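Lenasley Institute > Publications > Opinion

Reading time: 5 minutes

The Case for the Second Use

Household storage has become a subject on which institutions are expected to hold a view. Local authorities advise residents on waste, housing bodies advise tenants on space, and retailers advise everyone on the containers they ought to buy. The position of this Institute is that the advice has been given in the wrong order. A household should consider what is already in its possession before it considers what may be purchased, and in the matter of small clothing the item most often in its possession is an empty shoebox.

The question came before us through the Pickering housing survey, which gathered replies from 453 households on the storage of everyday clothing. The survey asked where socks, gloves and other small items were kept, and whether the arrangement was considered satisfactory. A majority of respondents kept them in a single drawer. Fewer than half were content with it. The most common complaint concerned the time spent searching, and the most common remedy under consideration was the purchase of a divided organizer.

We have no objection to divided organizers as such. The Kanon range, which several respondents named, is well made and does what its label promises. It is also sized for a drawer of standard depth, and many of the drawers in older Pickering apartments are not of standard depth. A resident who buys three such units and finds that two of them will not slide under the rail has spent money to acquire a further storage problem. The units are then stored somewhere themselves.

Cardboard is forgiving in this respect. A shoebox may be trimmed at the rim with kitchen scissors, it may stand on a shelf or in the bottom of a closet, and when it grows tired it may be flattened and put out with the paper. It is strong enough for knitwear. It asks nothing of the household in the way of installation, and a child of seven can be given charge of one.

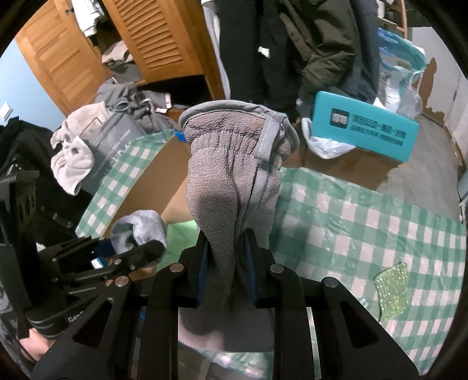
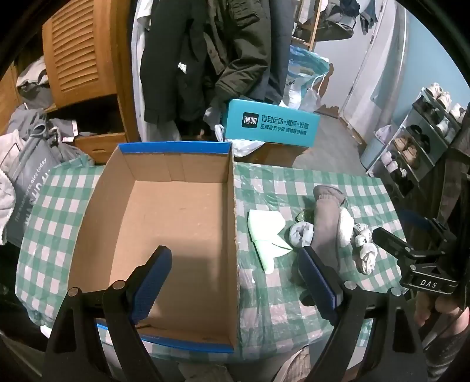
The habit of sorting deserves at least as much attention as the container. Our recommendation is that small clothing be sorted on a table, in good light, before any of it is put away. A drawer is a poor place in which to make decisions, for its contents are seen only from above and in layers. On a checkered tablecloth, with an open box at hand, a gray sock and a white one are plainly two different articles, and a fleece glove that has begun to pill may be judged on its merits. It may have another winter in it. It may be fit only for the garden. Either conclusion is acceptable, provided that it is reached before the glove returns to the dark.

Objections have been raised to this approach, and they should be answered. The first is that it encourages the keeping of packaging. There is some force in this. Any household that resolves to keep useful boxes will soon possess more boxes than uses, and one of our own reviewers admitted to a hall closet that could no longer be closed. We therefore propose a limit of one empty box per resident, with the remainder sent for recycling at the next collection. A box holding something does not count toward the limit. A box holding only smaller boxes does.

The second objection is one of appearance. Manufacturers have taught us to expect that the inside of a closet will match, and a row of cartons from different shops, in different colors, will not satisfy that expectation. We regard this as a matter of taste on which the Institute need not rule. It may be observed, however, that a box of distinct color is easily found again. Residents who cover every container in the same plain paper often discover that they have to open all of them.

The third objection is more serious and concerns damp. Cardboard draws moisture from a cold outside wall, and wool kept in damp cardboard will smell of it by spring. Residents in ground-floor apartments should keep boxes off the floor and away from exterior walls, and should leave the lid off altogether where there is any doubt. Clothing must be fully dry before it is stored. Where a closet shows mold, no choice of container will help, and the matter should be reported to the landlord in writing.

The Cendum pamphlet on household order, to which this essay is in part a response, devotes 800 words to the selection of storage products and one paragraph to the use of things already owned. We would ask its authors to reconsider the balance in the next edition. Many families to whom the pamphlet is distributed are managing on little money and in small rooms. Advice that begins with a shopping list will be set aside by those who most need it, and will confirm in others the belief that order is something to be bought.

A revised pamphlet might open with a single instruction: clear the table, bring the socks and gloves to it, and find a box. The Institute would be glad to contribute a draft of that page before the September printing.

Subscribe to our monthly newsletter for new opinion and research. You may unsubscribe at any time.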